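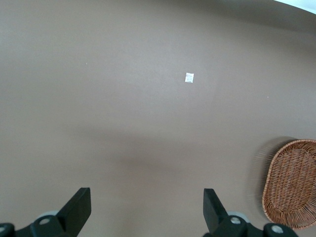

The Case for the Shared Table

Institutions that provide meals for the public devote considerable attention to menus and very little to the table. The Drullow dining program served 2,758 lunches in October, and its annual report gives the table a single line. This is a mistake. A woven basket within reach invites people to pass food to one another.

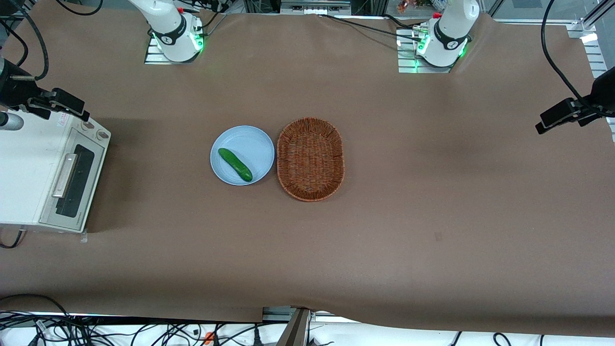
The same principle should govern portions. A whole cucumber on a plain blue plate asks to be cut and divided, and dividing food is how strangers begin to talk. Programs should budget for plates and baskets accordingly.

Gwenllian Craddock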